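Atham Garment Reuse Program
Progress Report to the Herkus Fund
Thursday, December 22, 2022
Prepared by Parveen Saha, Program Manager

Summary

The program received its grant from the Herkus Fund in August to sort, prepare and redistribute donated workwear and office clothing. This report covers the period from the opening of the sorting room through the end of the fall intake. Work is on schedule in two of the three agreed areas. The third, the written folding standard, is behind by several weeks and is discussed below.

Intake and sorting

Over 1,000 garments were received during the period, the majority of them shirts and blouses. Tiletti, the commercial laundry serving the Atham site, washed and pressed all items accepted at first inspection. Items with torn seams or missing buttons were set aside for the mending table and are not included in the finished stock.

Of the shirts inspected in the last intake, 68 were returned to the laundry for a second wash, chiefly for marks on the inside of the collar. The inspection sheet has been revised so that the collar is checked before the garment is sent for pressing. The earlier sheet placed this check at the end, and pressing time was lost as a result.

Folding standard

The grant agreement calls for a single folding method for button-up shirts, so that finished stock can be stacked by size and counted without being unfolded. A draft method was circulated to staff in the fall. It begins with the shirt laid out at full length, with the sleeves dealt with before the body is turned.
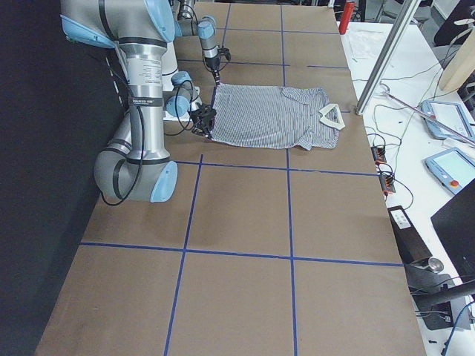
Sleeve placement remains the principal difficulty in the draft method. Staff trained at different sites bring the sleeves in at different angles, and the finished packets vary in width. The starting position has been discussed at length, and the draft now asks that the hem and collar lie at opposite ends of a clear stretch of surface. Blue tape lines on the brown work surface offer a reference for squaring a garment, and the striped shirt laid out sideways there illustrates the point at issue: the body is comparatively flat, while creases gather between the collar and the bunched end of a sleeve. The next draft will require that creases near the collar be smoothed by hand before the first fold. It will also state which sleeve is folded first, a matter on which the current text is silent.

Storage and distribution

Shelving was supplied by Bhattacharjee under the original quotation and has been installed along the rear wall of the storeroom. Each shelf is labeled by collar size. Finished shirts are held in packets of three for delivery to partner agencies, and 60 packets were released during the period. Two agencies have asked for single shirts in the larger sizes. We propose to meet this request from January, subject to the Fund's approval, as it alters the delivery unit named in the agreement.

Budget

Spending on laundry services was above forecast owing to the repeat washes noted above. Spending on packaging was below forecast, and the difference has been held in the same budget line. No transfer between lines is requested at this time.

Next period

The revised folding standard will be submitted to the Fund with the next report, together with the size record for finished stock. Training on the new inspection sheet will be completed at the Atham site before the spring intake opens.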